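5月 周五
文／Drarnport生活版 本版撰稿

上周我答应了家里要去买洋葱，结果洋葱没买成，在Shawky旧物交换屋待了大半个下午。先把新闻交代了吧：交换屋从这个月起换了一种收拾法，东西按颜色上桌，不按用途。红的归红的，蓝的归蓝的，绿的占了靠窗那一溜。试行到月底，要是大家觉得顺手，六月接着来。

Shawky在Drarnport老菜场后面那条斜街上，门脸很窄，走进去倒挺深。以前我每次去都有点怕，因为货架是按“厨房”“书桌”“孩子”“其他”分的，那个“其他”大得吓人，占了半间屋子，什么都往里塞：门把手、没有盖的罐子、不知道从什么上面掉下来的小轮子。我在“其他”里翻过一次纽扣，翻到天黑，出来手上全是灰，纽扣还是去隔壁裁缝铺买的。

这回一进门我愣了一下，还以为走错了。

中间原来摆货架的地方腾开了，换成一排浅色的木桌，桌面擦得干干净净，摸上去还有点涩。每张桌子管一个颜色，桌角贴张同色的纸条，连字都没写，反正看得懂。东西放得很开，一件挨一件，中间留着一指宽的空当，手伸下去拿，不会带倒旁边的。我这种手笨的人特别领情！以前在货架上拿个杯子，总要提心吊胆地用另一只手挡着后面那个。

据店里说，换法子那两天总共清出来573件，都是过了一遍手、擦过、能用的。另外有64件实在救不回来，拆的拆，送的送，去了Kaststead那边的回收点。我问为什么想起按颜色分，柜台后面那位一边叠布袋一边说，按用途分吵了两年，一个饼干盒算厨房还是算书桌？有人拿它装针线，有人拿它装票据，还有人就喜欢放在窗台上看。颜色没什么好吵的。

其实也有得吵。我在那儿的时候就听见两位顾客为一只小罐子争起来了，一位说是蓝的，一位坚持是绿的，两个人把罐子举到窗口去看，又举回来放到灯底下看，最后罐子就搁在两张桌子的接缝上，一半在这边，一半在那边。我走的时候它还在那儿。

我自己在蓝桌前面站得最久。说来奇怪，平时不觉得家里蓝的东西多，可一旦把全屋的蓝都凑到一张浅木桌上，深深浅浅一大片，方的圆的长的扁的，看着真舒服。尤其是那些长方的小东西，一块一块地搁着，边对着桌沿，齐齐整整，我忍不住伸手把一块歪的拨正了（拨完才想起来看看有没有人瞧见）。浅木头衬蓝色真是好看，红的放上去就有点闹，黄的呢，放上去几乎找不着。黄桌那边后来垫了一块深灰的布，才算把东西显出来。

绿桌最受欢迎，这个我没料到。可能是快到种东西的季节了，好些人是冲着花盆和喷壶来的，花盆恰好又多半是绿的。有位抱着孩子的妈妈跟我讲，她头一回在这儿三分钟就找到了要的东西，以前起码得半个钟头。我说您找什么呢，她说找一个绿盖子，家里那个罐子的盖子去年摔了。还真叫她找着了，拧上去严丝合缝，她就那么拧了开、开了拧，高兴得不得了。

不方便的地方也得讲两句。要是你不知道自己想要的东西是什么颜色，那可就麻烦了。我本来想顺手找个开瓶器，绕了三圈，红桌上一个，黑桌上两个，白桌上一个都没有，最后在“说不清颜色”那张桌子上又看见一个，木柄的，柄上缠着花线。对，还是有一张“说不清颜色”的桌子，在最里面，花的、透明的、生锈的都归它。我看了看，心想这不就是从前那个“其他”嘛，只不过瘦了一大圈。店里的说法是这张桌子每晚清一次，不许过夜攒着，攒多了就又长回去了。

还有一点，书没有跟着换。书还在老位置，照旧按高矮插着。据说头一天也试过按书脊颜色排，排到一半就有常客来抗议，说一套书上下册颜色不一样，给拆散在两头了，于是连夜又排了回去。

收拾的办法倒是挺值得学的，我站在旁边看了一会儿，大致是这么几步，家里想试的可以照着来。先把桌子整个清空，擦一遍，晾着。再把东西都倒在地上的旧床单上，别一件一件挑，先抓大色块，一把红的，一把蓝的，飞快地往桌上放，拿不准的先不管。等桌子都铺上了，再回头一张桌子一张桌子地摆正，大的靠里，小的靠外，尖的和玻璃的一律往中间放，免得被袖子带下来。拿小件的时候，大拇指在这边，其余的手指从上面绕过去扣住另一边，直上直下地提，别在桌面上拖，拖久了木头上全是道子。最后才轮到“说不清”。店里讲究先快后慢，前面那一通越快越好，慢了人就会开始舍不得，拿起来看看，想起来这是谁送的，一个下午就过去了。

我听着觉得说的就是我。我家那个五斗橱最上面一格，去年秋天就说要收拾，拉开过四次，每次都以看旧照片告终。

回家以后我还真试了一下。厨房那个杂物抽屉，倒出来铺在饭桌上，按颜色分。白的最多，大概全是各种夹子和插头。蓝的只有几样，一截晾衣绳、一把尺子、一块不知道哪年留下的擦鞋海绵。家里人路过看了一眼，问我洋葱呢。我只好又出去了一趟。晚饭晚了一个钟头，抽屉嘛，到睡觉前总算关得上了，比之前强，之前得用膝盖顶。

说回交换屋。规矩没怎么变，还是带一件换一件，不带东西也可以拿，往门口的铁皮盒子里放点零钱就行，多少随意。东西要干净，带电的要当面插上试过，刀剪要包好刀口。吃的、药、用了一半的化妆品都不收。大件家具这个月也不收了，地方给木桌占了，有柜子想出手的可以先在门口的本子上留个条，店里会帮着贴出去。

桌子的来历我顺嘴也问了。是从Durkano木器行搬迁的时候收来的，原先是那边工人吃午饭用的，高矮不太一样，有两张还垫了纸板。近看桌面上有些磕碰，不过颜色统一，都是那种浅浅的、有点发白的木色，排成一排一点不别扭。店里原本打算刷漆，问了一圈，大家都说别刷，就这么留下了。我也投了别刷一票。

按店里记的账，新法子开头那几天来了409位，换走的东西有392件，比上个月同样的天数多了不少。我没有去核对那个本子，字太草了，不过看门口的人流是信的。我去的那天下午，光是等着还篮子的就排到了门外，有人手里拎着一盏灯，灯罩是橘色的，正发愁该放红桌还是黄桌。旁边的人七嘴八舌地出主意，说橘的该有自己的桌子。后来听说真给添了一张，在红桌和黄桌中间，不大，刚好放下那盏灯和几个杯子。

想去的朋友我多说几句。周五下午人最多，想清静的话上午十点刚开门就去，那会儿桌子刚摆好，看着最过瘾。自己带个布袋，店里的布袋总是不够。斜街那边石板不平，推婴儿车的走菜场侧门，平一些，还能顺便买菜。孩子可以进，靠门有一张矮桌，专门给小朋友练分颜色，都是些摔不坏的小玩意儿，混在一个盆里，爱怎么分怎么分。我看见一个小男孩把所有东西按大小排了一长队，根本不理颜色，排得可认真了，也没人去纠正他。

Kaststead那边的交换点听说也在观望，他们地方小，只有一间屋，桌子摆不开，可能会先拿架子试，一层一个颜色。真要办起来我也打算去看看，到时候再写。那边的人跟我说过，他们最头疼的是杯子，光杯子就能堆满两层，而且大半是白的，按颜色分恐怕要分出一面白墙来。

对了，关于月底的那次意见收集，就是在门口投纸条，喜欢按颜色的投进左边的罐子，想改回按用途的投右边。我去的时候左边已经快满了，右边也有一些，不算少。我旁边有位老主顾往右边投了一张，投完站着想了想，又走到蓝桌边上看了好一会儿，临走拿了一把尺子。

我那天带去的是一只多余的漏勺，放在了白桌上，换回来一个蓝色的小铁盒，现在装着家里的备用钥匙。盖子有点紧，得用指甲抠一下。喷壶那边我也看中一个，可手里没东西换了，零钱又全留给了洋葱，只好下回再说。下次去之前我得先把五斗橱最上面那格倒出来，里面少说也有几样能上桌的。 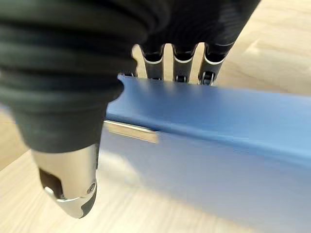

一件东西有两种颜色，该放到哪张桌子上？

看哪种颜色占得多，就放哪张；两种差不多的，或者花的、透明的，放到最里面“说不清颜色”那张桌子，当晚会有人清。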